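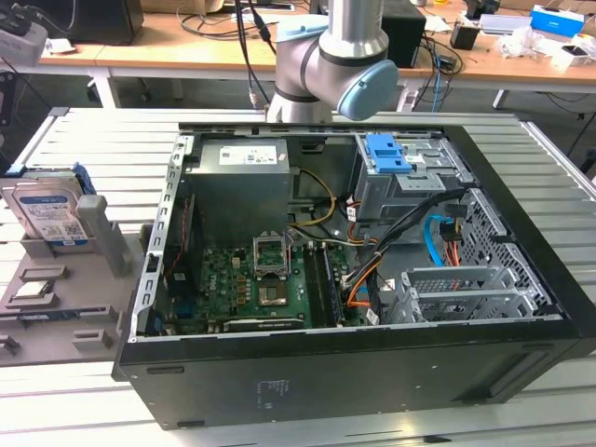
Questions about the robot cell in the teardown shop

These came in on paper, by email and over lunch. The answers were written by people on the shop floor at Skustau. Management has its own page.

Why desktops first?
They come in by the pallet and the cases are big enough to get a gripper into. The Reltasix sales people also talked about laptops. We haven't seen a plan for those, so we won't answer for them.

Will it take jobs?
We were told no. What we have in writing says no layoffs for 10 months, and that is a shorter promise than the one made out loud. The two benches next to the cell have not been given new hires.

Does it work by itself?
The brochure says "hands-free." Come and look at it before you repeat that.

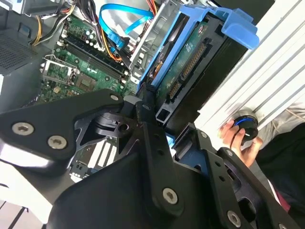
Thomas Rizzi objects to the tone of that last answer. He says every machine in the building needed somebody beside it in the beginning, the old shredder included, and that he would sooner stand at the cell than pull drives by hand for a whole shift. Fair enough. We would still like to know what the job beside it is called and what it pays.

So what does it pay?
Bench rate, for now. We asked for a separate grade in November and were told it was being studied.

Is it faster?
The Clandinau site was quoted to us as proof. We asked for their numbers, including stoppages and the drives that had to be finished by hand — three requests so far, and one slide deck in return.

Who gets blamed for a broken board?
The form still has a line for the operator's name and none for the machine. Until that changes, write "cell" in the margin and keep a copy.

Can I refuse training?
Yes, but talk to Anatole Hervieu first. Training is two afternoons, paid.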